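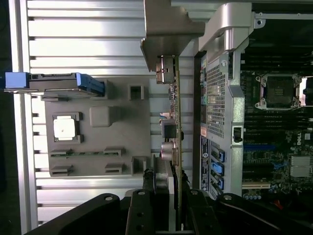 July 2018

Okay, I want to get this down while I still remember what I was thinking, because last time I trusted the log and the log was useless. The expansion card is the whole story this week. The drive, the memory and the processor all have their own spots in the printed tray now and I'm pretty happy with those (the memory cradle took forever to get right!), but the card keeps being the diva.

So the question we've been chewing on is whether the arm should pull straight up, or rock the card a little along its length while it pulls. The Ludeck paper swears by rocking. Our first version was straight up, and over 20 tries it let go of the slot 12 times, and on the other 8 the fingers slid up the board or the force limit kicked in and everything stopped. I had sort of expected the limit to be the big problem. Mostly it was the sliding.

Then we switched to rocking with the small angle, and wow. It's so much better that I went back and checked I hadn't left the limit turned off by accident. I hadn't. I don't want to get carried away, it's one model of desktop and one card, and I've been staring at the same slot for days. But still!

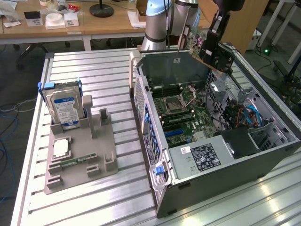 The part I can't explain yet is the tilt. Once a card is free it hangs at an angle in the fingers, and the angle isn't the same from one run to the next. For getting it out, who cares. For putting it back in, I care a lot, and putting it back in is half of what we promised in the Hedix proposal. My guess is that the fingers close a bit off from the card's balance point and the rocking makes it worse. We could regrip on the tray – there's room if I move one of the posts – but that adds a whole extra step and I'd like to avoid it.

Other idea, from the drive home: use the camera on the wrist to measure the tilt right after the pull and just correct for it. We have roughly 130 clips of pulls saved already, so I could test that without touching the arm at all. That's tomorrow, I think.

Also need to reprint the front clips on the tray, reply to Alexiou about the August dates, and eat something that isn't crackers.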